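Home Issues Browse Submit About

3. Low-light vision in treated eyes

3.1 Patch design

The patch (Rununora, second batch) sits on the white of the eye under the upper lid and releases drug slowly over the night. Eswood version was thicker and patients did not like it. Batch one is not reported here, see supplement. All fittings done at the Kavia clinic, same chair, same lamp settings.

3.2 Procedure

Patients sat in the dark for 20 minutes before each test. No phones. Then the Matei chart, left eye first, right eye second, then both. The chart was read at 2 light levels, dim and very dim. We kept the order fixed — randomizing it was tried early on and staff kept losing track. Of 300 patients screened, 200 went on to the full protocol. Main reasons for leaving out: earlier laser treatment, cataract, could not come back in November.

Eye pressure was taken before and after. Redness graded by one reader who did not know which eye had the patch. Grading scale is the usual one, zero to four, half steps allowed.

3.3 Results

Treated eyes read further down the chart at the dim level. At very dim the gap was smaller and we would not lean on it. Pressure did not change in any way worth reporting. Redness was mild and mostly gone by the second visit, a few patients asked for drops anyway. Two fittings were repeated becuase the patch had folded under the lid.
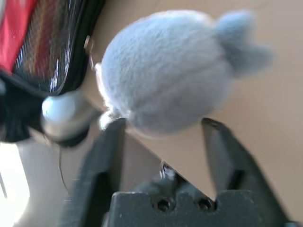
Figure 2. Plush figure, pale blue-gray.

Letter charts miss a good deal of what patients complain about. They can read the sign but cannot find the step, or the cup on a gray counter. Low contrast is the hard part, and charts with sharp black letters say little about it. A soft object is a fair case: on the plush in Figure 2 the upper edge is light and easy to pick out, while the lower half is a slightly darker gray-blue and the seam-like creases across the body are faint. Losing shading of that kind is what we would expect patients to report first. A contrast test should be added to the next protocol, and the questionaire needs items on stairs and kitchens. Neither was in place for the data given here.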